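Home | Local | Business | Tech | Sports

Omix changes how it sets up household robot arms in simulation

DRERNULVILLE – Robotics firm Omix has changed the way it sets up the simulated rooms where its household arms practice, after a fault in the base settings spoiled a batch of test runs in February.

The company builds virtual living rooms and places a single arm in each one, along with everyday clutter for it to pick up. The software that runs the rooms is supplied by Belhaj.

According to Omix, the trouble began when the arm was moved off a flat table and onto soft furniture. The base plate had been entered at the wrong height, so the gripper reached slightly too low each time. Of 500 runs in the batch, 313 had to be thrown out.

Under the new routine, the base is placed first and locked. Each joint is then moved through its full range, and the markers on the arm are checked against the virtual camera. Only then are loose objects added to the room. The full setup takes 11 minutes per room – the old one took seven.

Omix said the extra time is worth it. A bad base setting is hard to spot once a run has started, the company said, and the error carries into everything the arm does afterward.

The firm has also begun keeping a log for each room, much as a repair shop would for a real machine. Any change to the arm, the gripper or the surface under it is entered before the next run. Rooms that have not been opened for a week are checked again from the start.

The new routine is now used in all of the company's living room setups. Kitchens will follow under a project named Guketti.

Share | 11 shares | 3 comments

Comments

gridline_7: We had the same base height problem at work. Lost a whole Saturday to it.

marta.k: Can it find the remote at my house?

oldwrench: Good to see somebody keeping a log.
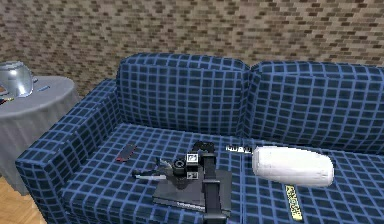 A simulated living room with the arm's base plate set on the sofa seat.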